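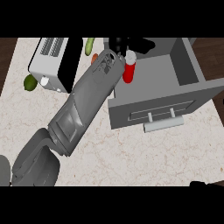

Pale cream marble countertop with fine brown and tan veining.

Home Forums Kitchens Stone & Tile Search Log in

Etched marble: pay to have it honed or leave it alone?
Started September 6, 2019

torkside_dee
We bought a house in Torkside last year and the kitchen came with polished marble counters. Light cream color with brown veins. I liked them when we moved in. Now there are dull spots all over the section where we cook, and a big ring near the sink where a cut lemon sat during a party in August. I sealed the whole thing with Fenex when we moved in, two coats, and it made no difference to the spots.

I got a quote from Sleiman to come out and hone everything to a matte finish. They want $1,028, which covers the counters and the short backsplash. They said it takes a day and we would need to empty the kitchen. Has anyone had this done? Is it worth it, or will I be looking at the same spots a year from now?

gritty_mitts
What you have is etching. Sealer doesn't stop etching. It slows down liquids soaking into the stone, so it helps with oil and coffee and wine color. Acid reacts with the surface of the marble itself and eats the polish. Lemon, vinegar, tomato, most soda, a lot of bathroom cleaners. You could put on ten coats of Fenex and a lemon would still leave a ring.

A honed finish will still etch. You just won't see it as much, as the whole surface is already dull. I'd do it if the spots bother you.

barnswallow8
I had mine honed at the old house and I would not do it again. The etches do hide better, that part is true. But it picked up grease stains faster than when it was polished. We had a dark patch next to the stove that never came out all the way. I also think it looked flat. The veins lost a lot of color.

If you like how polished stone looks you are going to miss it.

gritty_mitts
Was it sealed after they honed it? It has to be done again right after. The old sealer comes off with the top layer.

barnswallow8
They said they sealed it. I wasn't in the room.

plainpine
$1,028 sounds high to me. I paid under $1,000 for a bigger kitchen, but that was a one-man outfit and a few years back. Call at least one more place. Ask what grit they stop at, since "honed" can mean anything from chalky to nearly shiny. Mine was left a little shinier than I asked for and I ended up liking it.

torkside_dee
Thanks. I didn't ask about grit. The man from Sleiman had a sample with him but it was a gray stone and hard to compare. I'll ask if he can do a test patch somewhere, maybe behind the toaster.

The only other company that comes out this far is Prarley and they haven't called me back.

oldformica
I'm going to be the one to say it. Rip it out and put in laminate. I have had the same laminate since I was married and I can put anything on it. People pay a fortune for stone and then spend their lives wiping it and putting coasters under the ketchup.

plainpine
She asked about honing.

oldformica
And I gave my opinion, same as you. Ripping it out might not cost that much more than what you people are spending to make it dull on purpose.

gritty_mitts
It would cost a lot more. Tear-out, hauling, new tops, plumber to reconnect the sink, and you'd probably crack some backsplash doing it. Laminate is fine stuff but it isn't the cheap option when there is good stone already sitting there.

Dee, have you tried polishing powder? It's a paste you make with water and rub in with a damp cloth. It works on small light etches on polished marble. You can feel the spot with a fingernail – if there's an edge you can catch, the powder won't fix it. If it feels smooth and only looks dull, try it before you spend anything.

torkside_dee
I just went and checked. Most of them feel smooth. The lemon ring I can feel.

gritty_mitts
Then I'd try powder on the smooth ones and see how far you get. Start in a corner. Go slow and keep it wet. Don't use it if you decide on honing, you'd only be making shiny spots on a matte counter.

kettle_north
I've lived with marble for a long time and have never had anything done to it. Every etch is still there. At first I could have pointed to each one and after a while there were so many that it all evened out. It's the same finish you see on old bakery counters. I wipe it with dish soap and water and that's all.

I'd leave it alone for another year. You can always hone it later. You can't cheaply go back to polished.

barnswallow8
Agree with kettle. The first year is the worst because every mark is new.

plainpine
I don't agree with waiting. If it bothers her every time she walks into the kitchen, then it's worth money to fix. Patina is great if you like it. My wife did not like it and heard the word patina one too many times from me.

torkside_dee
My husband is on the patina side too. He also cut the lemon.

What do people use for daily cleaning? I've been using a spray that says it's safe for stone, but it leaves streaks.

kettle_north
Dish soap, a few drops in a bowl of warm water. Wipe, then wipe again with plain water, then dry it with a towel. The streaks come from skipping the plain water.

gritty_mitts
Same here. And keep a big cutting board out all the time where you do most of your prep. That fixed most of the problem in our house. Cutting board for anything acidic, tray under the oil and vinegar.

oldformica
You're all making my point for me.

torkside_dee
Update. I got a small jar of polishing powder and spent the evening on the spots left of the stove. Three of the smooth ones are gone as far as I can tell, even with a flashlight held low. One is better but still there. The lemon ring didn't change at all. My arm is sore.

Sleiman said they can treat a single area for less but the finish may not match the rest of the slab. I'm going to keep going with the powder, put a tray over the ring for now, and decide on honing after the holidays.

gritty_mitts
Good result. Leave the ring alone, you'll make a dip if you keep rubbing.

barnswallow8
Post again if you do end up having the test patch done. I'd like to know how the veins look.

Share this thread 8 shares

Comments (3)

sinkside
Does the powder work on travertine? Ours has the same kind of rings from glasses.

halfbath
It did on mine, but only between the holes. It packed into the holes and I had to get it out with a toothbrush.

mudroom_m
Prarley never called us back either. We went with Sleiman and they were fine, a little late.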